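The Rice Cooker from Wamham

She had carried it on her lap the whole way from Wamham, 33 stops on the slow bus, because her aunt had said a rice cooker should never ride with the suitcases, and her aunt was right about most things, soup included. Now there was a kitchen to go with it, a small one over the bakery on Ellis Street, and a pale wooden table she already loved more than was sensible. She meant to have everything in its place before the others came up for supper at 5, and she kept stopping to admire the grain of the wood. 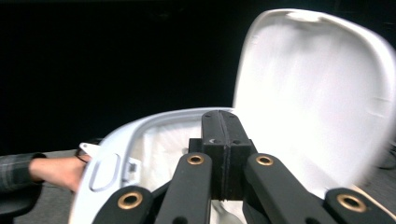
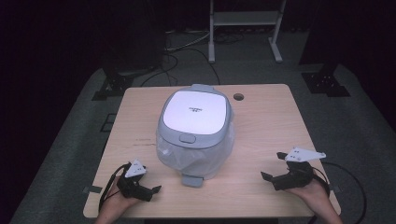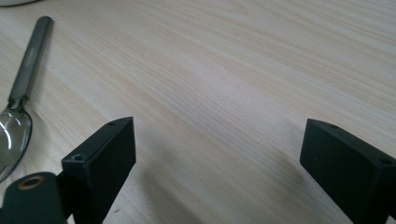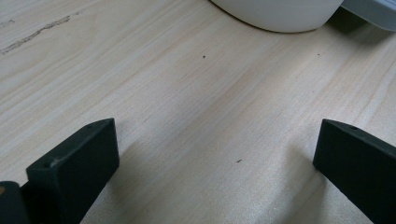

Supper would be plain, rice and beans and whatever the bakery had left over, and she thought that would do very nicely. In July there'd be tomatoes. She hummed a little and went to look for the salt.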